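About Fivside

Fivside tests robot grippers, arms, wrist cameras and controllers for people who are about to spend money on them. We don't sell any of it. We take no commission from the companies that do, and we return loan units when the report is finished.

The business began with a bad purchase. Our founders worked for a produce packer in Tustard that bought a gripper on the strength of a trade show video. The video ran for 2 minutes. The gripper bruised pears for most of a season.

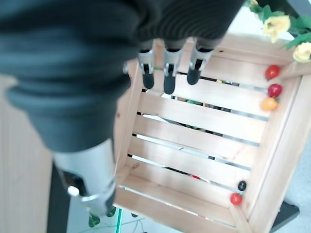
Our reports start from the buyer's job and ignore the brochure. A soft fingertip sounds like the answer to every fruit question, and we have read that claim in a lot of catalogs. So we want to know how a three-fingered hand with black rubbery tips does when the tomatoes are lined up against the side wall of a slatted wooden crate, with little room to get a finger in behind them. Picking from the middle of an open tray tells us very little.

Every gripper gets at least 1,000 picks on the same set of tasks, and failed picks stay in the report. Vendors may read a draft and send comments, which we print at the back. Mulcahy, our test software, logs each attempt. The Joltberg bench is where we compare controllers, one arm at a time, and it has made us doubt most published cycle times, including a few we used to quote ourselves.

We turn down work when the answer is obvious. Sometimes a person and a better table will do the job for less.

Bench visits are by appointment and resume in July.

Page updated May 28, 2019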